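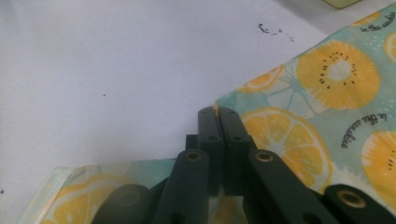 What size boxes fit in the Homalel basket?
Most medicine boxes can stand upright in it, and flatter ones can go in on their sides.

Homalel Storage Basket with Handles
Sold by Flideletti

An open-topped plastic basket for a medicine shelf, bathroom cabinet or hall closet. The color is pale yellow, with a gray handle at each end of the width. The walls are perforated, so you can tell what is inside without taking the basket down.

Care: wash by hand in lukewarm water with dish soap. Let it dry before putting paper boxes back in. Do not put it in the dishwasher.
Load: up to 9 pounds.
Returns: 80 days, unused, with the receipt.

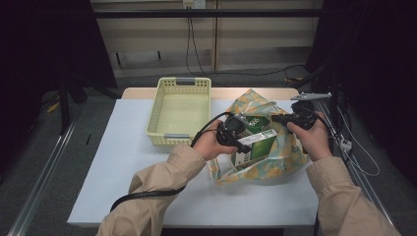 Isla Kingi: I keep cold medicine in mine and refill it straight from the shopping bag. The handles are good. I would have liked a lid, but it slides under my shelf fine without one.

Lids are not made for this model. If you need to keep dust out, the Pons box in the same department has a hinged top and costs a little more.

For a family medicine basket, stand the boxes up with the names facing you 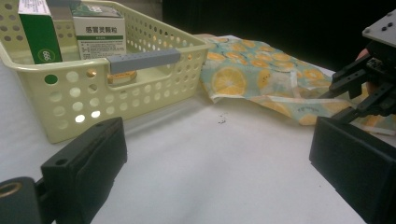
and keep small tins low down at the front, where they are easy to reach. Check dates when you add something new. We restock in March, and orders over 100 dollars ship free. Limit 2 baskets per customer while stock is low.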